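Handheld gripper, printed fingers: tips don't close parallel
Lilport Workshop Forum > Builds > Grippers and end effectors

parviz_d
Second version of the handheld gripper is together. Both fingers are printed in black, blunt rectangular tips, one servo, geared linkage. At full close the tips touch at the bottom edge first and leave a gap at the top. With no load the error is small. Squeezing a mug handle it gets visibly worse. I have closed and opened it 231 times on the bench and the gap has not grown, so I doubt it is wear. Stroke is 76 mm.

setareh.h
Linkage slop. Print the pivots undersize and ream them. Mine did the same until I put in brass bushings.

mckinnon_bench
Disagree. If it were slop it would change when you turn the tool over. Does it?

parviz_d
No change upside down.

mckinnon_bench
Then the finger mounts are bending. What infill, and which way are the layers?

parviz_d
25 percent, layers across the finger. I know.

setareh.h
Slop can still look constant if the servo is preloading it in one direction. I would measure before reprinting anything. Feeler gauge at the tip, servo at 600, then again at 800, and write down both.

g_nazari
Reprint them lying flat, four walls, and be done. It costs one evening. Measuring takes the same evening and you still have weak fingers.

setareh.h
And if the gap is still there with new fingers he has learned nothing about the pivots.

fereshteh_r
Separate question. Where do you mount the camera? On the Brinier style bracket I lose the tips as soon as the wrist tilts down.

parviz_d
Behind the fingers, looking forward between them. Both tips stay in view when open. Kitchen table, white paper down, tray and bowl from the cupboard: 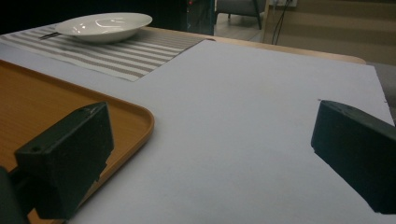 parviz_d

Lights were low for that one. The black plastic loses most of its detail on the inner faces, so I can't judge contact from the video. Considering a light gray filament for the next pair.

fereshteh_r
Gray would help. So would a lamp. The paper is fine for showing the gap between the tips, but a glossy bowl will give you highlights on the rim whatever you do.

mckinnon_bench
Keep the finger color and paint only the inner faces. Less to reprint.

g_nazari
He is reprinting them anyway.

parviz_d
Feeler gauge first, then flat prints in gray. Will post both readings.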